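Ticket: Gripper comparison, Cirkden cell. Flakia fingers dropping soft items
Status: open
Opened: Friday, May 4, 2018
Priority: medium

Problem
Flakia two-finger loses soft stuff on the lift. Rigid items fine. Daly gripper on the same arm, same bin, same controller settings, doesn't do it. Need to know if it's the fingers, the force setting or us.

Log

Swapped Daly off, Flakia on. Same payload values left in by mistake, fixed those, re-ran. No change.

Force at default: 14 picks, 5 drops. All drops were plush or fabric. Boxes 100% ok.

Force up one step. Drops down to 3 but it's now denting the cartons. Not a fix.

Slowed the lift. Helps a bit. Cycle time gets silly so put it back.

Checked the air side, no leaks I could hear. Checked mounting bolts, one was barely finger tight. Nipped up. Finger wobble gone, drops not.

Camera calibration redone as grasp point looked off to the left. It was nearly 2 mm out. Corrected, kept for all runs from here so the old Daly numbers arent strictly comparable any more. Will need to redo them.

Asked Clodavari support about rubber pads for the narrow fingers. They say pads exist, lead time unknown, last batch was September. Chased. 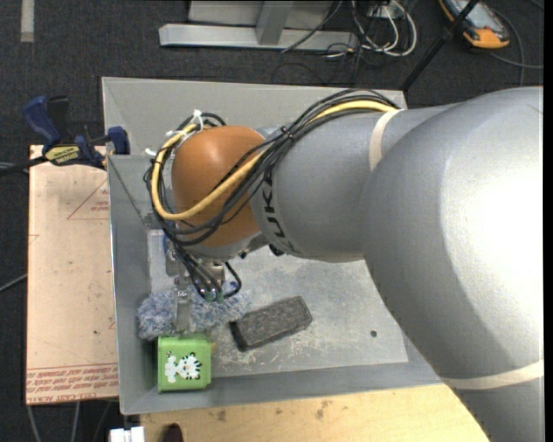

Cable routing next, as I think the bundle is pulling on the wrist at some angles. On the KUKA it goes over the orange joint and loops round the left side, yellow one included, held with white ties at the loop. Want to try a longer loop and see if the grasp error moves with wrist angle. If it does then the force tests above are partly rubbish. Also the thin black ones by the gripper need tidying, one is curling out to the side and will catch on something.

To do
- longer loop, repeat default force run
- Daly back on, repeat with new calibration
- try tape on the fingertips until pads turn up
- don't touch the payload values agian without writing it here

Leaving open. Flakia stays on the arm for now, please don't swap it before the loop test is done.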